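Toy library notes: do we need the Rasera blocks?

Ginette Jacquet has asked me to write up the block question for the newsletter, knowing full well I was the one grumbling about it at the last meeting. So take what follows with that in mind.

The Hesgate Toy Library has been offered a set of wooden shape blocks by Rasera, the kind with stars and cylinders and prisms in strong colours. The brochure says they teach sorting, early geometry, "colour confidence" and patience. I have raised two children and minded plenty of others, and I have yet to see a block teach patience. Mostly they teach you to wear slippers.

My first doubt is the sorting claim. Put a mixed handful in front of a three-year-old and you will be told they should group by colour, or by shape, as if the child had read the same brochure. Lay them out on a board and you soon see that both can't be tidy at once. Reds together means a star sits with a cylinder. Blues together means a cube sits with a triangle. A grown-up calls that sorted by colour. A child may well call it a bridge, and I'm not sure the child is wrong.

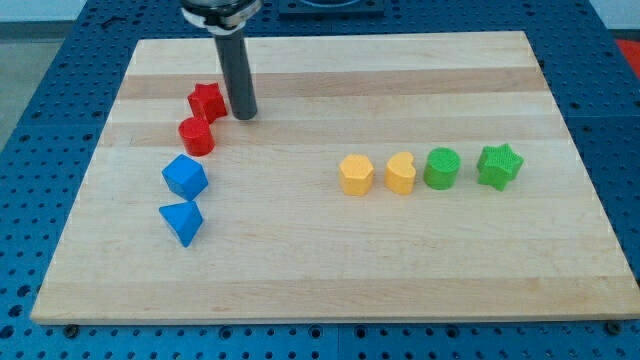
Red star and cylinder, blue cube and triangular prism, on a striped wooden board.

My second doubt is the star. It looks lovely on a shelf – I'll grant them that – but what do you build on top of it? Cubes stack. Cylinders stack if you stand them up. A star with a point in the air is the end of the tower, and the argument over who gets to put it there will be longer than the building.

Maxence Lefèvre disagrees with me on all of this. He says his grandchildren went straight for the odd shapes and left the cubes in the box, and that plain cubes are what every other library has already. Fair enough. He also favours using a board under them, so the play stays in one place and the pieces are easier to gather up afterward. I have no quarrel with the board. A kitchen one does the job, and you needn't buy the matching tray, whatever the brochure says.

The set would cost us $200, out of the shelf money. Before we spend it I'd like to see it borrowed on trial for 2 months, with a slip in the bag for parents to fill in. If it comes back in August with good slips and all its pieces, I'll sign for it myself. Slips are at the desk now, next to the returns basket.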